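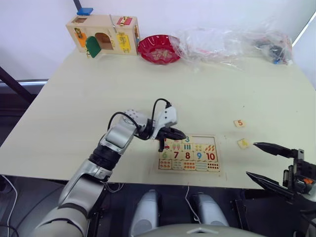

Microfibres settle out of indoor air all day, and a simple dust trap will collect enough of them to study under a cheap microscope. The Ellwood method needs a glass dish, filtered water and a table that stays undisturbed for 12 hours. Clear away plastics first: a crumpled transparent bag like the one at the back of the table can shed fragments of its own and spoil the sample.

1. Rinse the dish with filtered water 2 times and cover it with foil.
2. Set it down, remove the foil and note the time.
3. Place a second, covered dish beside it as a blank.
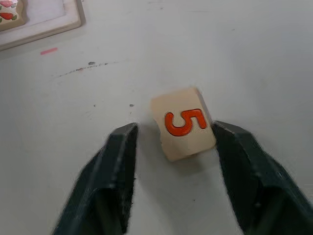 4. After 12 hours, rinse the contents of each dish through a 45 micron steel mesh. Finer fibres will be lost – record the mesh size with the result.
5. Dry the mesh under foil and count fibres at low magnification.

Subtract the blank from the sample. Wear cotton throughout. Zulkifli Wuisan's counting sheet has a column for fibre colour, which should be filled in before the mesh is moved.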